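Notes d'intervention : cellule de prélèvement Plurkix, retour d'évaluation
Intervenante : Tamara Stelmakh
Durée prévue : 47 minutes, questions comprises

Diapo 1. Titre
Se présenter brièvement. Remercier Niilo Honkanen pour le prêt de la salle. Annoncer le périmètre : le kit de prélèvement en bac vendu par Plurkix, version catalogue, sans option de convoyage. Le logiciel de planification Greller est traité à part, en fin d'exposé.

Diapo 2. Ce que contient l'offre
Le kit est vendu sans bras. Il comprend la pince, la bride d'adaptation, le faisceau de câbles, une licence logicielle pour un poste et 4 jours d'assistance à distance. Le bras, les bacs et la table restent à la charge du client. Insister sur ce point, plusieurs acheteurs l'ont découvert à la livraison.
La documentation existe en anglais et en allemand. La traduction française est annoncée pour juin. Ne pas s'engager sur cette date.

Diapo 3. Montage
Le montage mécanique ne pose pas de difficulté. La bride se visse directement sur le poignet, le couple de serrage est indiqué en page 7 du manuel. En revanche, le cheminement des câbles n'est pas décrit. Une boucle trop courte limite la rotation du poignet ; une boucle trop longue descend dans le bac et peut accrocher un objet. Prévoir une demi-journée pour trouver la bonne longueur.
Les bacs doivent être bridés. Un bac qui glisse de quelques millimètres après un contact suffit à fausser le repère de dépose. De simples serre-joints à une main conviennent pour une évaluation ; pour une exploitation continue, demander des butées fixes.

Diapo 4. Scénario d'essai
Deux bacs métalliques placés l'un contre l'autre. Le bras prélève dans le premier, dépose dans le second, puis l'opération est inversée. Les objets sont volontairement hétérogènes : formes courbes, flacon souple, pelle en plastique, surfaces mates et surfaces brillantes. Aucun modèle 3D n'est fourni au logiciel.
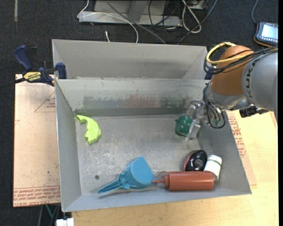

La difficulté principale se situe le long des parois. Un objet couché contre une paroi n'offre de dégagement que d'un côté, et les doigts doivent descendre presque parallèlement au métal. Le planificateur propose alors une prise en bout, moins stable, ou renonce et passe à l'objet suivant. Ce comportement est réglable par le paramètre de marge latérale, que Plurkix livre avec une valeur prudente.
Deuxième difficulté, les objets sombres et brillants. Les reflets perturbent l'estimation de profondeur et la hauteur de prise calculée peut être fausse. Bohdan Semeniuk a comparé deux éclairages : l'éclairage diffus latéral réduit nettement le phénomène, sans le supprimer.

Diapo 5. La pince
Les doigts transparents gênent moins la vision que des doigts opaques. Contrepartie : ils se rayent et doivent être considérés comme des consommables. Le fournisseur livre 3 jeux de rechange. Le remplacement demande une clé six pans et une nouvelle calibration de l'ouverture.
Sur les objets arrondis, la prise est bonne si l'axe des doigts passe par la plus petite largeur. Sur les manches effilés, viser la partie large de l'objet.
Si la question de la ventouse est posée : hors périmètre, non testée.

Diapo 6. Logiciel Greller
L'interface est sobre. Le journal des prises est exportable en CSV, avec la pose calculée et l'effort mesuré. Khrystyna-Mariia Harasym a relevé un défaut d'horodatage après un changement de fuseau, le correctif est prévu. L'arrêt demandé depuis l'interface ne remplace pas l'arrêt d'urgence ; le dire explicitement, la plaquette commerciale est ambiguë.
Reprise après défaut : acquitter au boîtier de commande, dégager le bras en mode manuel, relancer la séquence. Il n'y a pas de reprise automatique en milieu de cycle.

Diapo 7. Avis
Kit adapté à un laboratoire ou à un atelier d'intégration disposant déjà d'un bras. Pour un site de production, l'assistance incluse est insuffisante ; chiffrer le contrat Renov en complément. Tymofii Sirko tient la grille de comparaison avec l'offre Yurchenko et l'enverra sur demande.

Questions probables
Compatibilité avec d'autres poignets : oui, via une bride spécifique, en supplément.
Profondeur maximale du bac : elle dépend du bras, renvoyer au tableau d'accessibilité du manuel.
Location du kit : possible, durée minimale à confirmer auprès du fournisseur.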